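# Teleoperation mit zwei Armen: Aufnahmen zum Wäschefalten unbrauchbar, Greifer kommen sich in die Quere

**skodolow_werk**

Ich nehme Demonstrationen für eine Faltaufgabe auf: Tuch aus dem Korb holen, flach auslegen, zweimal falten, ablegen. Gesteuert wird per Leader-Follower, also zwei Handarme am Bedienplatz, zwei Folgearme am Tisch. Aufgezeichnet werden Gelenkwinkel und Kamerabild mit 29 Hz.

Bisher liegen 252 Episoden vor. Beim Durchsehen musste ich fast 6 von 10 verwerfen, meist aus einem dieser Gründe:

- Das Tuch rutscht beim Auslegen weg, ich greife nach, und die Episode wird doppelt so lang.
- Beide Greifer wollen an dieselbe Kante.
- Ein Kabel hängt in der Bewegung und zieht am Handgelenk.

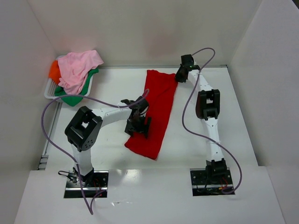
*Arbeitsplatz mit dem roten Tuch auf dem Tisch, Korb hinten links.*

Das trainierte Modell macht ziemlich genau das nach, was ich vorführe, einschließlich des Zögerns vor dem Greifen. Bringt es mehr, weitere Episoden aufzunehmen, oder muss ich am Ablauf etwas ändern? Die Arme umzubauen ist vorerst nicht möglich.

---

**padska**

Erst den Ablauf, dann die Menge. Weitere Episoden mit demselben Fehlerbild helfen wenig.

1. Rollen festlegen. Links fixiert, rechts bewegt, und zwar in jeder Episode gleich. Wer beim Vorführen spontan wechselt, erzeugt für dieselbe Ausgangslage zwei widersprüchliche Lösungen. Das Modell mittelt dann oder zögert.
2. Aufgabe teilen. Entnehmen und Falten getrennt aufnehmen. Das Auslegen würde ich zunächst ganz weglassen und das Tuch von Hand hinlegen, Lage und Drehung aber variieren.
3. Pausen kürzen. Stillstand am Anfang und am Ende abschneiden. Pausen mitten in der Bewegung lassen sich nicht sauber herausschneiden - solche Episoden lieber neu aufnehmen.
4. Nachgreifen nicht grundsätzlich löschen. Ein Fehlgriff mit zügiger Korrektur ist brauchbares Material. Weg müssen die Episoden, in denen man selbst überlegt.

Zu den Kabeln: Die violetten Leitungen laufen auf dem Bild in weiten Schlaufen um die Arme. Ich würde sie am Oberarm mit Klettband führen und am Gelenk eine definierte Schlaufe lassen. Danach beide Arme einmal durch den ganzen Arbeitsraum fahren, auch in die hinterste Ecke am Korb. Zu stramm ist genauso schlecht wie zu lose.

---

**indham_lab**

Nimm eine höhere Abtastrate, dann wird es flüssiger. War bei mir auch so.

---

**ellwood**

Die Abtastrate halte ich hier nicht für die Ursache, 29 Hz reichen für Stoff. Prüfen würde ich die Zeitstempel. Wenn Kamerabild und Gelenkwinkel um 2 Bilder versetzt gespeichert werden, sieht das Ergebnis beim Greifen ebenfalls nach Zögern aus. Test: Greifer schnell schließen, Aufnahme Bild für Bild durchgehen und mit der Winkelkurve vergleichen.

Ansonsten wie padska. Punkt 1 hat bei uns am meisten gebracht.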